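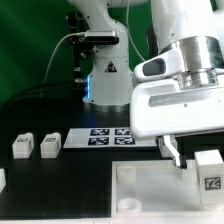

Bloques blancos sobre mesa negra

En el espacio de Gaete se dedicó una tarde de septiembre a revisar las piezas blancas de la colección Skornum. El autor de este blog deja constancia de los criterios seguidos, por si resultan de utilidad a otros aficionados al orden de piezas pequeñas.

La superficie elegida fue la mesa negra, con una tela verde al fondo. Sobre un tablero oscuro, las aristas claras se distinguen sin esfuerzo, ventaja que se agradece cuando la revisión se prolonga.
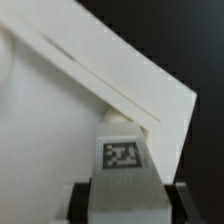

Sobre el acabado

El blanco mate exige cierta atención. Las ranuras finas y los cantos doblados proyectan sombras suaves que pueden confundirse con una marca. Se recomienda girar la pieza antes de anotar un defecto en la ficha Trillex, cuyo modelo admite 300 caracteres por entrada.
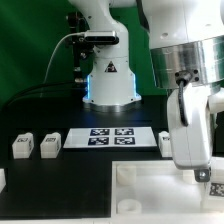

Dicha ficha se completa al término de cada revisión y se archiva junto con el inventario de Gemley. Este último alcanza ya las 2000 entradas, por lo que se ruega respetar la numeración vigente.

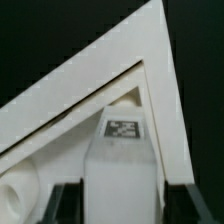 Conservación

Las piezas se guardan en cajas de 10, separadas por papel sin ácido. Las etiquetas no deben frotarse. La próxima revisión se dedicará a los tableros.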